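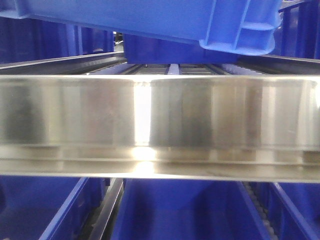

Skanunora Folklore Society – Calendar Customs Department

Encyclopedia > Customs and Festivals > Winter > Grellano

Grellano

Grellano is a midwinter festival held in the hill town of Skanunora on the last three nights of January. Its stated purpose is to persuade the winter to leave. The winter has so far kept to its own schedule, and snow in the week after the festival is common enough that local bakers plan for it.

Name

The origin of the word is disputed. The schoolteacher Hrvoje Kadrić derived it from an old dialect verb meaning "to grumble," and supported this with a long essay on the temperament of his neighbors. Boris Shehu preferred a link to a lost word for barley. A third explanation, that Grellano was a traveling salesman who got snowed in and would not stop singing, has no written support and is the one most residents give to visitors.

History

The earliest known mention is a complaint. A parish letter, undated but written in a hand typical of the early eighteenth century, asks that the young men of the upper town stop beating pans under the priest's window until the fast. The request seems to have had no effect, as a second letter repeats it with more underlining.

The festival lapsed during both world wars and again for most of the 1960s, when the town hall replaced it with an Evening of Winter Hygiene. It was revived in 1971 by the miller Mirsad Hoxha, who had seen it as a boy and remembered the songs, or at any rate remembered some songs. Shehu later pointed out that two of them were advertising jingles. They have stayed in the program.

Customs

The first night is called the Asking. Households put a bowl of barley porridge on the doorstep and invite the winter, politely, to eat and go. By morning the bowls are generally empty, a fact credited to the winter by children and to dogs by everyone else.

The second night, the Telling, is louder. A procession walks from the lower bridge to the square with pans, cowbells and one drum, the Stojanović, named for the family that has always kept it and has never let another family carry it downhill. The route is short, but the procession stops at every house where plum brandy is offered and has been known to finish after sunrise.

On the third night a straw figure known as the Old Lodger is tried in the square for overstaying. He is given a lawyer, who is expected to lose. In 1988 Edin Kelmendi, defending, argued the case so well that the figure was acquitted, and frost lasted until the middle of April. Defense speeches have been limited to five minutes ever since.

Food

The main dish is haltosix, a flat barley loaf folded over onions and sour cheese. It is eaten hot and outdoors, usually in gloves. Older recipes call for 100 turns of the dough, which Kadrić took as a ritual number and which cooks take as a way to keep warm. A sweet version with prunes appeared in the 1990s and is still referred to as "the new one."

Attendance

Skanunora had 3,317 residents at the last count. The organizers put the crowd on the third night at 4,000, while the bus company, which sells the tickets, recalls bringing in 300 people from outside. The two figures have never been reconciled – both parties consider the matter closed.

Study

The standard account is Mesfin Jemal's The Lodger on Trial, based on six winters of fieldwork and, by his own admission, one case of frostbite. Jemal treats the festival as a rehearsal for settling local quarrels, noting that the charges read out against the Old Lodger often include matters such as blocked gutters and unreturned ladders.

Last revised February 10, 2020

Related entries
Evening of Winter Hygiene
Straw figures in seasonal customs
Barley breads
Doorstep offerings
Mock trials
Pan-beating and other rough music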